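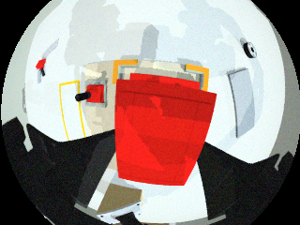 Red block, cabinet behind, orange corner brackets.

Driltano
A table of surprise guests at pop concerts

Driltano lists 656 occasions on which a headliner stopped a show, pretended to have trouble with an earpiece, and then introduced somebody more famous. It covers eight touring seasons. It's maintained by Sewwandi Seneviratne and Glória Nogueira, who began it to settle an argument about whether a guest who only plays tambourine is a guest. The argument is still open (see the role column).

What's in the folder

guests.csv is the main table, one row per appearance. If two guests walk on together, they get a row each and share a show_id. If they walk on together and only one has a microphone, see role again.

songs.csv has the songs performed, joined on appearance_id. Medleys are split into their parts when we could tell what the parts were.

gossip_sources.csv lists where each row came from: fan write-ups, venue notices, magazine reviews, and the guest's own posts. The last kind tends to go up before the house lights do.

Columns in guests.csv

appearance_id: a plain integer. Gaps are rows we deleted after learning that the guest was a cousin.

show_id: one per concert.

headliner, guest: stage names, spelled as on the tour poster. Artists who changed their names halfway through a tour appear under both, and aliases are not merged.

role: duet, solo, instrument, dance, wave. "Wave" means the person came out, waved, and left. There are 101 of these and we stand by every one.

leaked: yes if the guest's name was in circulation before doors. Blank means we don't know, which you should not read as no.

minutes: time on stage, to the nearest minute. Hugging counts. Hugging that continues into the wings does not.

romance_rumor: yes if at least one source in gossip_sources.csv suggested the pair were dating. This column says something about the sources and very little about the pair. Please don't publish a chart of it with people's names on the axis.

outfit_match: yes if a reviewer described the two as coordinated. Reviewers will say this about any two people in black.

How rows were added

Either of us could add a row. The other one then had to find a second source or strike it. Glória did the later seasons and Sewwandi the earlier ones, so if you notice the notes getting more sarcastic with time, that is a known annotator effect. Disagreements about role were settled by watching fan footage until one of us got tired. For more than 20 rows we both got tired, and those carry role = disputed.

Known problems

Big cities are overrepresented. Famous people live near them and dislike airports as much as the rest of us.

Festivals are out, apart from the handful that slipped in during the first season under show_type = arena. A festival guest is usually just the person from the next stage over, and counting them would triple the table and ruin the fun.

The tour called Volteo had its guests announced on the tickets. We kept it, with leaked = yes on every row, but you may want to drop it before computing anything about surprise.

Cundum, the Barreto residency show, brought out the same guest night after night all July. By the second week the audience was singing the introduction. Each night is its own row. Group by guest if this bothers you.

Dates are local to the venue. A guest who appeared after midnight is filed under the evening the show began.

Things people have asked for

Crowd noise levels: no. We tried scoring the screaming from phone clips and learned mainly about phones.

Quotes from the stage: maybe. Most of them are "make some noise for" followed by a name, and we already have the name.

A ranking of best guest: Sewwandi has one. She won't share it and Glória says it's wrong.

Use

Free for research, teaching, and bar quizzes. Credit the table as Driltano, with the season range you used. Corrections are welcome if they come with a source and the appearance_id – "I was there" is a source, but tell us where you were sitting.

Changes since the last release

Added minutes for the two earliest seasons.
Split "instrument" out from "duet", reopening the tambourine matter.
Removed one guest who was a hologram. Removed the note defending the hologram.
Fixed a join error that had one drummer dating himself.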